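3.2 Phone supports and their adjustment

The second group of objects in our study consists of supports which hold a phone at a chosen height. We include them because many households now own at least one, and because the written instructions that come with them are often very short. In the interviews, 20 of the 102 participants said that they stopped using a support within the first month. The reason given most often was the time needed to set it up again after another family member had used it.

We divide the support into two zones. The holding zone is the clamp with its two jaws, where the phone is kept. The turning zone is the ball head, which decides the angle of the phone. The two zones are usually very near to each other, and this closeness is important for our question. A person who wants to change the angle must place the fingers close to the clamp, and a person who wants to open the clamp must often keep the rest of the support still. Figure 4 shows the type of support that we discuss in this section.

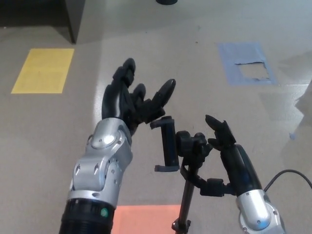

Figure 4. Phone holder on a tripod pole, with upright spring clamp and ball head.

In this type the clamp stands vertically, with one jaw at the upper end and one at the bottom. The ball head sits beside the clamp, and a curved bracket continues from it. All these parts are black, as is the pole. Participants mentioned the color of such supports more than we expected. Several older persons told us that on a dark support they find the knob by touch and not by sight, and one of them had put a strip of white tape on it at home.

Harms and Lozano (in preparation) propose that the order of actions should be fixed: first the height, then the angle, and the phone at the end. Our own observations agree with this only in part. Nearly 80 percent of the participants placed the phone first, then looked at the screen, and corrected the angle afterwards - even when the instruction sheet asked for the opposite order. When we asked about it, they answered that without the phone they could not judge the angle. We consider this a reasonable answer, and we therefore do not count the order as an error in Section 4.

A different difficulty appears when the clamp is opened. The spring must be held against its force while the phone is put in, so one hand is occupied during the whole step. Participants who tried to turn the ball head at the same moment generally had to begin again. We coded these attempts separately, and the coding was checked by 2 readers (A. Atinga and E. Becerra) who had not been present at the sessions.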